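Removing dull film from light gray flat panel doors without leaving streaks?

Posted in Kitchen & Surfaces, 4th July

benavides_kitchen
Hi all! We moved into our place last November and inherited a whole wall of smooth light gray panels in the kitchen, the flat kind with no handles and just thin lines between them. I love how they look from across the room. Up close in the evening, with the lights on, it's a different story – every wipe I've ever made shows up as a big swirl.

So far I've tried dish soap and water, a glass spray, and a bottle of Brova cream cleaner the previous owners left under the sink. The cream was the worst of the lot, the doors felt almost tacky afterward. I have 11 of these panels to get through, and I really don't want to do them all twice. Is there a way to get rid of the film without wrecking the finish? And do I need to worry about water getting into the seams? I paid $83 for a cleaning service once and they left streaks too, so I'd rather learn to do it myself.

mopbucket5
Microfiber cloth and warm water. Works on mine.

Devholm_fan
Oh, I know this one! We have gray Devholm fronts and I went through the exact same thing. What you've got is most likely layers of old cleaner, and every new product just smears the last one around. You have to strip it back once and then stay really plain after that.

Fill a bowl with warm water and put in a tiny bit of dish soap, a few drops at most (I used to squirt in a big glug and then wonder about the streaks). Wring the cloth out hard, so it's damp and nowhere near dripping. Then go like this:

1. Wash one panel at a time, top to bottom in straight passes. No circles, circles are what you see later when the light hits.

2. Go over it again with a second cloth and clean water. This is the step I skipped for years. If the cloth still drags or feels sticky, change the water and rinse again.

3. Dry right away with a dry microfiber, same direction, and run a folded corner down the line between the panels so no water sits there.

4. Look at it from a low angle with a light on. You want one soft bright patch and even gray all around it, with no swirls. 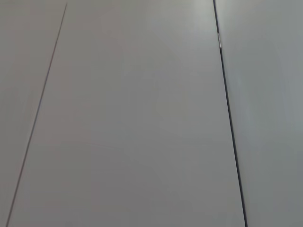 5. Move on to the next panel and leave the spray bottles in the cupboard. Mine only get plain water now, plus a drop of soap near the stove.

For the seams, a damp cloth is fine, just don't spray straight at them. If there's gunk in a line, a soft toothbrush gets it out.

fletesent_lane
Agree with the post above, mostly. I'd add that your cloths matter as much as the water. Fabric softener in the wash ruins microfiber and you end up putting a film right back on. I bought a pack with a weight of 300 on the label and they've been great for drying. I do use a little white vinegar in the rinse water, but try it on a spot down low first – I don't know what your doors are coated with.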